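Student Team Opens Two-Arm Packing Task to Other Schools

Skernholm, June
By the Plirnodden press desk

The student robotics club at Skernholm Technical College has published the task definition, scoring sheet and recorded demonstrations for a two-arm packing exercise built on ordinary sports equipment. The material will serve as the qualifying task for the Plirnodden Student Manipulation Challenge, which opens to outside teams in the fall term.

The exercise, named Pascual, covers the packing of a table tennis paddle into a zippered fabric case. It was developed over 14 weeks as an elective project by undergraduates in mechanical engineering and computer science. Both robot arms work from opposite sides of a single table. Control software was written by the students on top of Randard, the teaching library used in the college's introductory automation course.

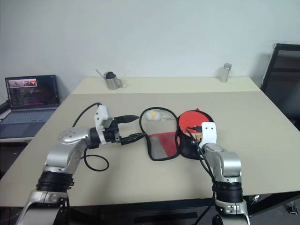

According to the project report, soft cases were selected after an earlier version of the task, which used rigid boxes, proved too easy to script with fixed positions. A fabric lid does not return to the same shape each time it is opened. The zipper track can fold under itself, and mesh and clear plastic panels are difficult for depth sensors to read. Teams entering the challenge will be required to handle these conditions without manual repositioning of the case during a run.

Task Structure

A complete run is divided into three stages: preparing the case, placing the paddle, and closing the lid. Each stage is scored separately, and a team may enter a run that completes only the first or second stage. Points are deducted if an object leaves the tabletop or if the two grippers come into contact with each other.

The start position of the paddle is drawn by lot before each run. It may be placed on the table beyond the case, which obliges one arm to retrieve it while the other remains at the case. Handle orientation is also varied. Wrist camera footage is accepted as supporting evidence where a judge's view is blocked by an arm. 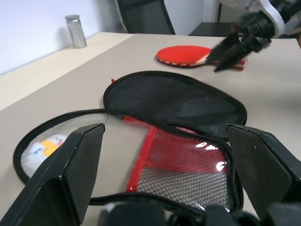

Recorded Demonstrations

The published set contains more than 17 hours of demonstrations performed by club members under teleoperation. Footage from the wrist cameras and an overhead view is stored with joint positions and gripper commands. Failed attempts have been retained and labeled, including dropped paddles and lids that closed before the paddle was in place.

The club reports that alignment of the handle was the most frequent source of error in early recordings. With the blade resting on the case and the handle turned toward the front of the table, both grippers can approach from the sides, but clearance between the fingers is small. The final version of the task allows a second grasp on the handle without penalty.

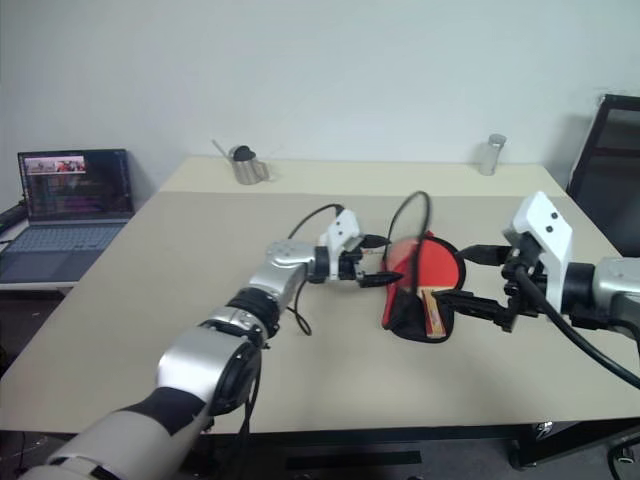
Entry Requirements

The challenge is open to teams of up to nine students enrolled at a college or technical school. Any pair of arms with two-finger grippers may be used. Teams without their own hardware may enter the software category, in which submitted controllers are run on the equipment at Skernholm.

Entrants must submit a one-page description of their setup and an unedited video of one complete stage. Objects not listed in the task definition may remain on the table provided they are outside the working area. The task definition, scoring sheet and demonstration index are available on request from the Plirnodden challenge office. Registration closes in September.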